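Wenn der Greifer am Riemen hängt

Nachlaufende Gurte und Schlaufen gelten in der Lagerrobotik als lästig. Bei Pradon führten sie im Mai zu einem Stillstand, der die Sicherheitsbewertung der gesamten Zelle in Frage stellte.

Die Aufgabe klingt einfach: Ein Arm mit Zweifingergreifer entnimmt Ausrüstungsteile aus einem offenen Regal und legt sie in eine Wanne. Rucksäcke, Kopfschutz, Taschen, also weiche Ware ohne feste Geometrie. Die Steuerung stammt von Cenness, die Integration übernahm Hoarau. Nach 1000 Entnahmen im Probebetrieb lag die Zelle im Plan.

Der Fehler trat bei einer Entnahme von unten auf. Der Greifer fasste einen Kopfschutz korrekt, doch eine Riemenschlaufe legte sich um das Ende des linken Fingers. Beim Ablegen öffneten die Finger, das Teil blieb hängen. Die Steuerung wertete die erreichte Öffnungsweite als erfolgte Ablage und gab die Rückfahrt frei. Auf dem Weg zum Regal verfing sich der Riemen an einer Stütze. Der Arm zog weiter, bis die Kraftüberwachung bei 150 Newton abschaltete.

"Die Abschaltung hat funktioniert, aber sie kam an der falschen Stelle der Kette", sagt Simone Marinho, bei Hoarau für die Inbetriebnahme zuständig. Das Regal hatte sich zu diesem Zeitpunkt bereits verschoben. Verletzt wurde niemand; der Bereich war abgesperrt.

Die Auswertung der Protokolle ergab zwei Ursachen. Erstens fehlte eine Prüfung, ob der Greifer nach dem Öffnen tatsächlich leer ist. Die Öffnungsweite sagt darüber nichts aus. Zweitens war die Kraftschwelle für den Transport mit Last ausgelegt und galt unverändert auch für die Leerfahrt -- ein Parameter, der aus einem früheren Projekt übernommen worden war.

Kyriaki Lambrakis, Sicherheitsingenieurin bei Pradon, ließ die Zelle daraufhin sperren und 215 Entnahmen mit Riemenware nachstellen. In der neuen Fassung wiegt die Steuerung nach jeder Ablage über den Kraftsensor am Handgelenk nach. Bei einer Abweichung bleibt der Arm über der Wanne stehen und fordert eine Bedienperson an. Die Schwelle für die Leerfahrt wurde getrennt parametriert und deutlich abgesenkt.

Offen ist die Mechanik. Löcher, Kanten und schmale Fortsätze an den Fingern bieten Schlaufen Halt. Eine glatte Verkleidung von Zendel liegt als Muster vor, kostet aber Bauraum zwischen den Regalböden. Lambrakis will erst nach weiteren 3000 Zyklen entscheiden, ob sie in die Serie geht. Bis dahin fährt die Zelle mit reduzierter Geschwindigkeit.

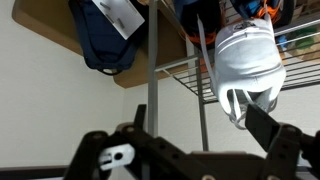
Für Riemenware gilt zusätzlich eine Übergangsregel: Lange Gurte werden vor dem Einlagern gebündelt, Teile mit frei hängenden Schlaufen nur unter Aufsicht entnommen. Marinho rechnet damit, dass diese Regel auch nach der Freigabe der neuen Software zunächst in Kraft bleibt.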